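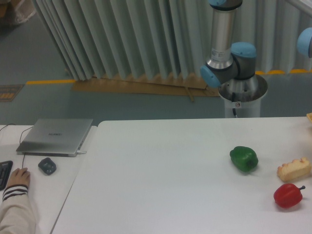 Pedestal-mounted arm behind a white work table, with two bell peppers set out on the right. The operator desk is separate from the main table.

Equipment > Work Cells > Tabletop Handling > Stanier Pedestal Cell

Last updated: 28 April 2022

Stanier Pedestal Cell, produce and light goods

The Stanier cell is a single-arm station for picking and placing light objects on an open table. It is sold to labs, packing trials and training rooms that need one arm, one table and one operator position. It is not rated for production lines.

What is included

Base order covers the arm, the pedestal, the controller, the emergency stop box and the Fleleo control software with one seat. The work table is an option. Most buyers supply their own, and any flat, rigid table of suitable height can be used if it is fixed so that it cannot creep toward the pedestal. A matte top is preferred. Gloss tops produce highlights that cause trouble for camera-based picking, and the same goes for glossy items such as peppers and wrapped goods, so allow time for lighting tests.

The operator desk and computer are not included. Fleleo runs on an ordinary laptop with a wired network port or adapter.

Choosing a mount

Pedestal mount: the arm stands on its own column behind the table. The full top stays free and the table can be changed without recalibrating the base. The column must be bolted to the floor. Check slab thickness before ordering.

Table mount (Brister plate): the arm is bolted to the tabletop. This costs less and needs no floor work, but it takes up part of the work surface, and a light table will move when the arm stops hard.

If both are possible, order the pedestal. Going from plate to pedestal later means a new base, a new cable set and a second site visit.

Space and floor

Allow clear floor on all sides of the arm's reach, and mark the boundary with floor tape or paint before commissioning. Marking is the buyer's job. Curtains are acceptable as a visual divider behind the cell but do not count as guarding. Where people walk behind the arm, budget for a Janjua light barrier or fixed panels.

Keep the operator desk separate from the work table. A gap between the two stops typing and mouse movement from shaking the work surface, and it allows the desk to sit lower. The emergency stop must be within reach of the seated operator.

Cables can run down the outside of the pedestal or through the column. Outside routing is standard. Inside routing is a factory option and cannot be added on site.

Budget items often left out

- Floor anchors and drilling
- Gripper fingers. The standard pair suits boxes and blocks. Rounded produce needs the soft pair, which wears and should be stocked as a consumable.
- Test objects. Real produce varies and spoils. Foam or plastic copies hold their shape for repeat trials but weigh less, so do final tests with the real item.
- Risk assessment by a qualified person
- Operator training, 2 days at your site
- Spare joint caps, sold in sets

Lead time and service

Standard lead time is 11 weeks from a signed order. Inside cable routing extends this to 17 weeks. Orders for January delivery should allow for the factory shutdown.

First service is due at 2000 operating hours. The controller logs hours and shows a notice 100 hours before the due point. Service can be done on site if the pedestal can be reached from behind, so leave a way through any curtain or panel.

Before asking for a quote

Send a floor sketch with table size and door positions, the heaviest and the most fragile item to be handled, and the mount type. Photos of the room help. Quotes sent without a floor sketch are estimates only and do not hold the price.

Site questions go to Zakhar Didenko, applications desk. Software licensing is handled separately — include your Fleleo account number if you already have one.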